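Monday, September 16, 2019

Day one of no sugar, and I have already had an argument about it with a leaflet.

The leaflet is from Zurnonia, who run the wellness course that Cúc Tăng has signed us both up for. I say signed us both up. She rang on Friday evening, said she had a two-for-one, and took my silence for a yes. The course lasts 4 weeks and promises to "reset the palate", whatever that involves. I've read the leaflet twice and I still can't find anyone with a medical qualification in it. There's a man in a linen shirt holding a lemon. There's a paragraph about our ancestors, who apparently never felt sluggish after lunch. How would they know? They didn't have lunch, they had a short life and bad teeth.

Anyway, I agreed to do it, so I'm writing it down, mainly so that in a month's time I can look back and see whether I felt any different or just think I did. I don't trust my memory on this sort of thing. In May I was convinced the magnesium tablets were helping me sleep, and then I found the unopened second bottle and realised I'd stopped taking them a fortnight before.

Breakfast was porridge with nothing on it. The leaflet says you will "discover the natural sweetness of the oat". I gave the oat every chance. I chewed slowly, as instructed. It tasted of warm paper and I had it with black coffee, which I do like, so that was no hardship. By eleven I was thinking about toast and marmalade in the sort of detail I normally save for holidays.

Went to Vương for the shopping at dinner time and read labels for the best part of an hour. I must have looked like an inspector. There is sugar in the rye bread. There is sugar in the stock cubes, the mustard, the tinned beans and the ham. I'd always assumed people who went on about this were exaggerating, and I have to admit they aren't, or not much. A jar of the Ivis tomato sauce had more of it in than the biscuits I'd put back. On the other hand I've been eating that sauce for years and I'm still here, so I don't know what I'm supposed to conclude. I put it back and bought tomatoes. 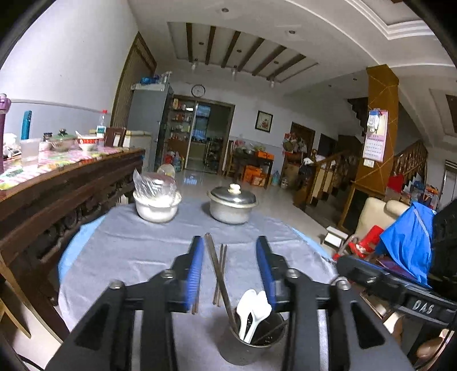 The bill came to more than usual as well. Eating less of something shouldn't cost extra, but it does. The unsweetened version of anything is in a nicer packet and up on the higher shelf. I nearly bought a bag of something called Fesov, a powder made from a root, which you stir into hot water "in place of dessert". 500 grams of it, enough to last me until I die. A woman next to me said her sister swore by it. I asked what it had done for her sister and she thought for a while and said it was more of a general feeling. I left it on the shelf.

Cúc rang at three to ask how I was getting on. She was very bright. She'd had two eggs and an avocado and said her head already felt clearer. After seven hours! I said mine felt the same as it had on Sunday, only hungrier, and she told me that was the toxins. I asked which toxins. She said she'd have to look it up. I'm fond of her, and she did sit with me all through that business with my hip, so I let it go, but she hasn't rung back with a name for them and I don't expect she will.

The headache started at about 4. Now this is where I have to be fair. The leaflet does say there'll be a headache in the first few days, and there is one, behind the left eye, not bad but steady. So that's a point to the linen shirt. Except that if you tell 234 people they're going to get a headache, a good number of them will have one by teatime, and I'd also spent an hour squinting at the backs of jars without my proper glasses. I took a paracetamol. It isn't mentioned in the leaflet either way. (I checked whether there was sugar in that too. It's come to this already.)

Tea was the tomatoes, cooked down with an onion and a bit of garlic, over rice. I'll say it was good. The onion went quite sweet at the edges, and I found myself looking for that in every mouthful, so perhaps there's something in it after all, or perhaps I'd just cooked an onion properly for once and not rushed it. You can't tell from one onion. I had a second helping and then worried about whether rice counted. The leaflet says white rice is "a conversation to have with yourself". I had the conversation and finished the pan.

The evening is going to be the hard part, I can see that. I don't really want a biscuit at eight o'clock, I want the sitting down that goes with it. I made a mint tea and sat in the usual chair and it wasn't the same at all, and I got up again and sorted out the drawer with the string in it. I found the key to the old shed, which we took down years ago.

I've decided the test has to be something I can measure, otherwise Cúc will feel marvellous and I'll feel contrary and we'll have learnt nothing. So I'm going to write down when I fall asleep, when I wake up, and whether I can get up the hill to the post office without stopping. I did it this morning and stopped twice, once at the wall and once to pretend to look at a hedge. If I'm stopping once by the end, I'll say so here and I'll say so to her. If I'm still stopping twice, I'd like my half of the money back.

Looked at the Zurnonia website before coming up. There are 493 reviews and every one of them has five stars, which put me off more than a few bad ones would have done. Several say "life-changing" and don't say what changed. One says her rings fit again. I believed that one.

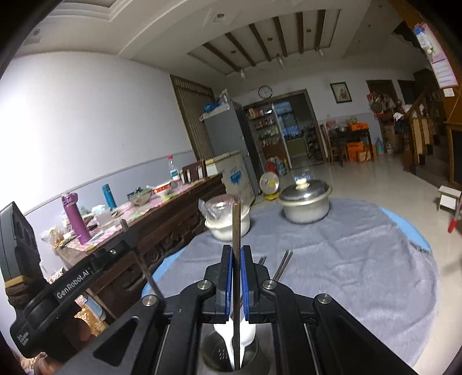 For tomorrow

Eggs, if there are any left. Ask at the surgery about the headache, or don't, see how it is.

Take the proper glasses to the shop.

Move the chocolate from the hall cupboard to somewhere I'd need the steps for. I don't hold with throwing it away, it was a present and there's a good date on it.

Ring Cúc before she rings me.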